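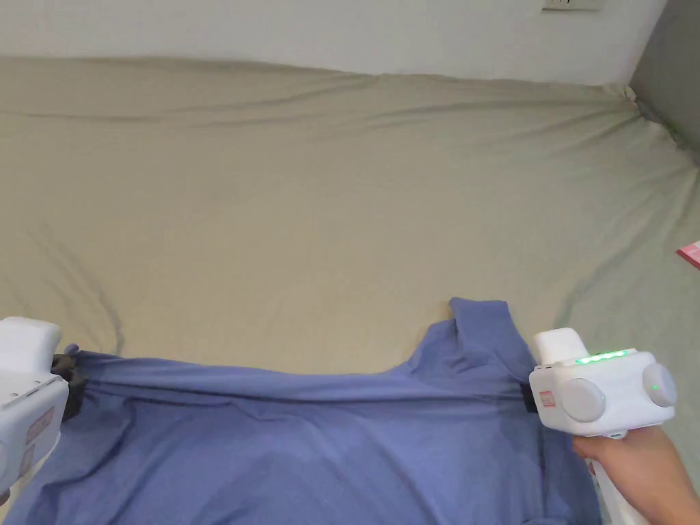
## Folding work, Hornow site – notebook entry, September 2024

Project: Tamura (garment folding, phase two).
Location: furnished room, Hornow.
Tools: hand-held grippers, Jerkico, white housing, one for each hand.
Entry kept by the process group, Clunis garment care. Copies to the folding section and the section representatives.

The purpose of this entry is to record how the folding work is being done with the grippers, what the people doing it have reported, and what has been agreed about their duties for the coming period. Technical settings are kept in the separate log and are not repeated.

### 1. Status of the recordings

The recorded total stands at 2,675 folds. Of these, 1,492 are short-sleeved shirts, 901 are trousers and other denim, and the remainder are towels and small items. The towels were taken early on, when the section was still learning the tools, and the group has asked that part of them be recorded again.

A fold counts as complete when the item lies in its final shape and both jaws are clear of it. Folds that are abandoned halfway are kept and marked as such. The folding section asked for this in April, and the request was a good one: an abandoned fold generally shows the point at which the fabric could not be controlled with two jaws, and that is the information the Tamura cell will need most.

### 2. Shirts

The agreed sequence for a knit shirt is as follows.

1. Lay the shirt flat with the collar away from the body.
2. Take the upper edge with both jaws, one toward each side, and draw it tight before anything else is done.
3. Lower it, release, and wait for the fabric to settle.
4. Fold the sides inward, then the lower half up.

Step two is where the experience of the section shows most clearly. With bare hands an experienced folder does not draw the shirt tight at all. The fingers feel the slack and take it up while the fold is already under way. With a jaw there is no such feeling, and the slack has to be judged by eye. The collar is the difficult spot. A jaw placed beside it tends to push the ridge of the neckline upward, and the bunched cloth then has to be smoothed in a separate movement.

Two members of the section place the right jaw farther out, on the shoulder seam, and accept a slightly wider fold. Their shirts look less even and take less time. The group has decided to keep both methods in the record and to name neither as the standard until the quality desk has compared them.

### 3. Pace and strain

The following was reported by the section during the review. It is written down as it was given.

- The tools feel light at the start of a session and heavy by the end of it. The forearm tires before the hand.
- Standing bent over a low bed is harder than standing at the folding table. The table in the main hall can be raised and the bed cannot.
- The work is slower than ordinary folding, and experienced people find it uncomfortable to be slow.
- Looking closely at one's own movements for a full session is tiring in a way that ordinary folding is not. One member compared it to writing with the other hand.

In response, recording sessions have been shortened and no one is to do two in succession. The second point has been passed to facilities – a bed frame with higher legs has been asked for, but no answer has been received. Recording hours do not count toward the daily folding target. This was agreed verbally in April and has now been put in writing. 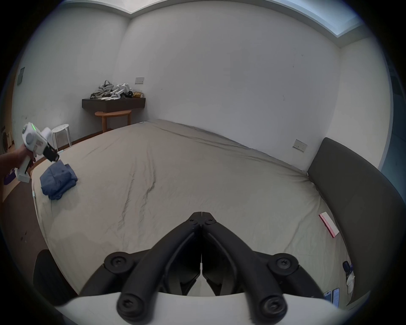 ### 4. Denim

Denim keeps its shape once folded and is in that respect the easier material. The stack stays where it is put, and the second gripper can be brought in from above to press or adjust without the whole item sliding. Seams are the trouble. Where several layers of seam lie on top of one another the jaw closes on the thickness and not on the edge, and the fold line moves.

The section has proposed the following, to be tried before the next review.

- Fold along the leg seam first and bring the waistband down last.
- Approach a thick seam from the side, with the jaw angled downward.
- Leave small wrinkles in a finished stack alone. A second correction has nearly always made the result worse.

The last point has caused some discussion. The finishing standard in the main hall does not permit a rumpled stack, and several people said that they did not wish to put their names to work they would ordinarily refold. The group understands the objection. It has been made clear that recordings are not assessed against the finishing standard, and that no recording will be used in an individual performance review. The representatives have asked to see the wording before it is circulated.

The fingertip view has been useful for training. A folder reviewing her own session noticed that the tips were meeting before they reached the cloth, and she now opens wider and later. The section would like half an hour each week for this sort of review, in pairs, without a member of the process group present. Granted for a trial period.

### 5. What changes for the folding section

The Tamura cell is intended to take over plain shirts and towels on the night run, at a planned volume of 700 items per shift. It is not planned for denim, for anything with buttons, or for customer items with special instructions. The consequences for staff, so far as they are settled, are these.

**Night run.** Two folding posts become attendant posts. The attendant loads the cell, clears misfolds and decides what goes back for refolding by hand. The present holders of the night posts have first choice. One has said that she would prefer to move to days, and the transfer office has been informed.

**Day run.** No change in the number of posts. The mix of work will change, and this matters more than the posts themselves. If plain shirts leave the day tables, what remains is slower and more demanding, and the present targets cannot be carried over. The group recommends that targets be suspended for the first quarter of operation and then set from measured times.

**Recording work.** At present it is shared among those who volunteered. The section has pointed out that the same few people do most of it, and that their knowledge is leaving their hands and entering a system without any mark of where it came from. The representatives have asked for a pay supplement and for recognition of the work in the training record. The training record has been agreed. The supplement is under discussion and this entry takes no position on it.

**New staff.** There is a concern, raised by the longest-serving members, about how beginners will learn. Plain shirts are what every folder starts with. If the cell does all of them, a new person would begin with difficult items and no foundation. It has been proposed that one table in the day run keep plain shirts permanently as a learning table. The group supports this. Cost to be worked out.
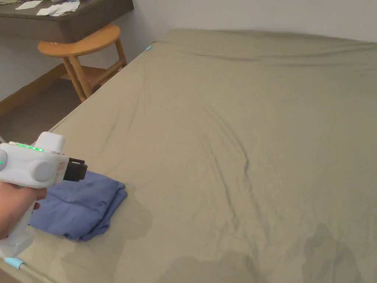 ### 6. Surface and room

The fitted sheet needs attention between items. Long creases in it catch the lower jaw and turn a good approach into a drag across the bed. Clips at the mattress corners help. They should be checked at the start of each session, and the sheet pulled tight toward the wall side, where it bunches first.

Darker patches on the sheet are to be noted in the log before a session begins. If a patch looks damp, feel it by hand, and change the sheet if it is. A light garment on a damp surface does not slide as it does on a dry one, and the recordings would not be comparable.

Papers are to be kept on the side surface and off the bed. Phones likewise, please.

### 7. Notes on the grippers

- Check that the indicator lights are green on both tools before the first item of a session, and look again after a break.
- Keep the jaws just above the cloth when a fold is finished and hold still briefly before moving away. Some sessions end too abruptly to be usable.
- The handle is too thick for smaller hands. Jerkico has been asked for a narrower grip. They have offered a sleeve, which would make it thicker, so the request has been sent again with a sketch.
- Left-handed folders: the sequence in section 2 may be mirrored throughout. Mark the session accordingly.

### 8. Open items

- Comparison of the two collar methods. Quality desk.
- Bed frame height. Facilities, second reminder to be sent.
- Written wording on performance reviews, to the representatives before circulation.
- Supplement for recording work. With Clunis personnel office.
- Learning table: cost, location, and who would look after it.
- Repeat recordings of towels, after the denim trial.
- Attendant training for the night posts. The section has asked that it be given by someone who has folded – the group has forwarded this to the supplier with its support.

Next review follows the denim trial. Members of the folding section who wish to add to or correct anything in section 3 should write directly in the margin of the paper copy, with the session noted.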